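Kit de pinça de dois dedos Plekex, para montar em casa

Ref. 315. Preço: 633 euros, com a base, os dois dedos, os motores, a placa de controlo e o simulador para computador. Braço não incluído.

O kit nasceu na oficina partilhada da Dillen, onde eu precisava de uma pinça simples para o meu próprio braço e não encontrei nenhuma que pudesse reparar sozinho. Os dedos são planos, sem forma especial, e montam-se com parafusos comuns. Quem tem uma impressora 3D pode fazer dedos novos, os ficheiros estão na memória USB que acompanha o kit.

O que precisa de ter: uma fonte de alimentação de 20 volts, um computador com porta USB, uma chave hexagonal pequena e uma mesa firme. A montagem faz-se numa tarde tranquila. Peço que leia primeiro o capítulo sobre os cabos, que muitos clientes saltam e depois têm de desmontar a base outra vez.

O simulador Hinton instala-se antes de ligar os motores. Nele o programa de controlo é o mesmo que vai usar com a pinça verdadeira, de modo que pode experimentar os seus movimentos sem partir nada. A casa simulada tem painéis cinzentos com molduras de madeira, e a vista de trabalho é a partir da pinça.
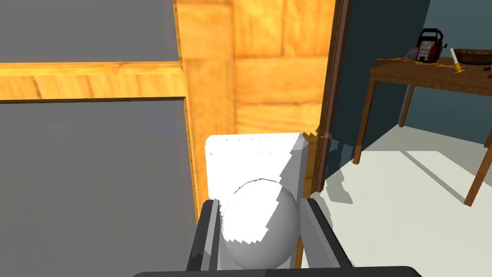
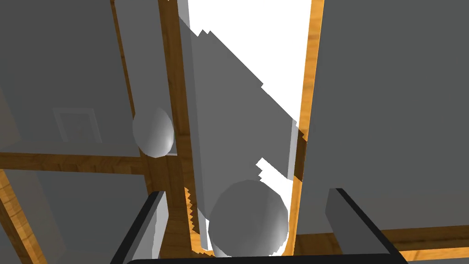

Nas duas vistas, uma esfera branca está entre os dedos da pinça.

Griet Baert comentou que começou logo com os motores ligados e que se arrependeu: «Fechei os dedos com demasiada força e torci um parafuso. Depois passei duas noites no simulador e só então voltei à bancada. O manual devia dizer isto na primeira página, em letras grandes.» O aviso passou para a primeira página na edição de novembro.

A placa Vanhove guarda 4000 posições na memória. Para apagar todas, mantenha o botão premido enquanto liga a corrente e espere pela luz verde.

Peças de substituição: dedos, parafusos e cabos vendem-se em separado. Os motores só se vendem aos pares.

Perguntas sobre a montagem podem ser enviadas a Ruben Schouten, pelo formulário de contacto. Respondo em português, neerlandês ou inglês.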